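Workshop Tips: Budgeting for a Two-Arm Bench Cell
By Valentina Ibarra, July 2022

Price the arms last. Most first budgets put nearly everything into the arms and leave a token amount for the enclosure, the cabling and the fingertips, and those are the lines that overrun. Start with a list of the items to be handled, then size the floor, then ask for quotes.

Walls should be matte and plain. Mount both arms on a common rail along the front edge, so that either can be shifted without drilling new holes.

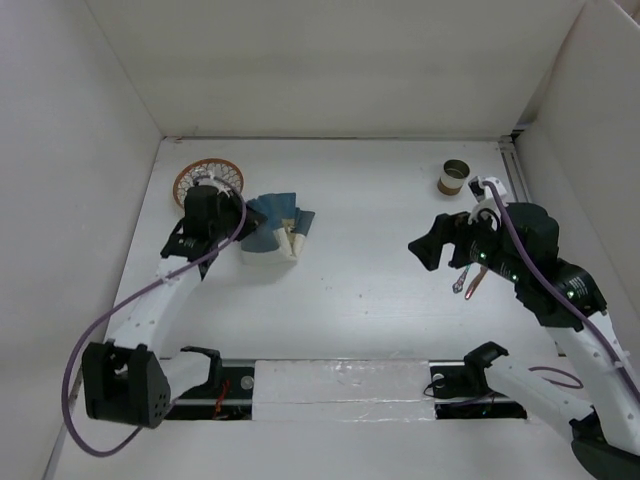 Allow for spare cable in the first order. Cable and clips for our cell came to 295 from Riis, against 2,015 for the enclosure and rail from Dumance. Buy clips by the bag. A cable that is clipped at the wrist and again at the base lasts longer than one clipped at the base alone.

Fabric sets the specification for the fingers. Ask the supplier for the smallest opening the gripper can hold under load — the fully closed figure on the data sheet is a different number. Bring your own cloth to the demonstration, in more than one thickness.
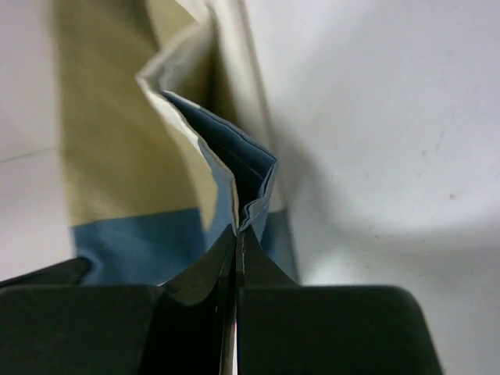 Layered cloth, pinched at the fold.

Order 3 sets of fingertips with the first gripper. Zulten quoted us 7 weeks on a single replacement set, and shipping was the same for one set or several.

Cutlery is a cheap acceptance test. Use a narrow handle and a polished finish, and run it under the lights you intend to keep. 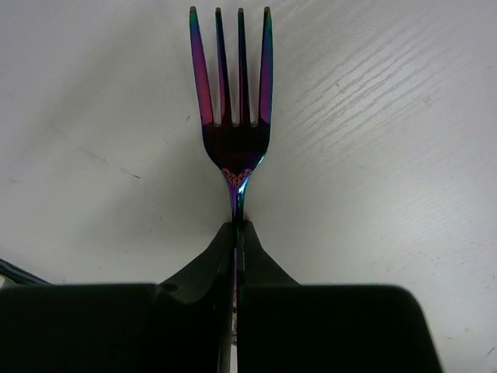
If the camera loses a shiny item, try a diffuser before pricing a better camera. A sheet of diffusing film is a small purchase and can be returned.

Straps, trims and anything with a seam belong in the test set too. They bend one way more easily than the other, and grip force that suits a flat panel may be wrong for them. Put a line in the budget for setup hours on these items, separate from general commissioning.
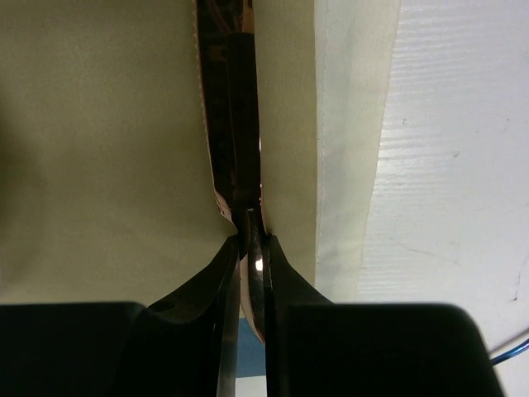

Gaetano Farina writes: We budgeted setup hours as you suggest and still ran over on soft goods. I would double that line and take it out of the camera allowance. Also get the fingertip drawings in writing before you pay the deposit. Ours came only after a second request.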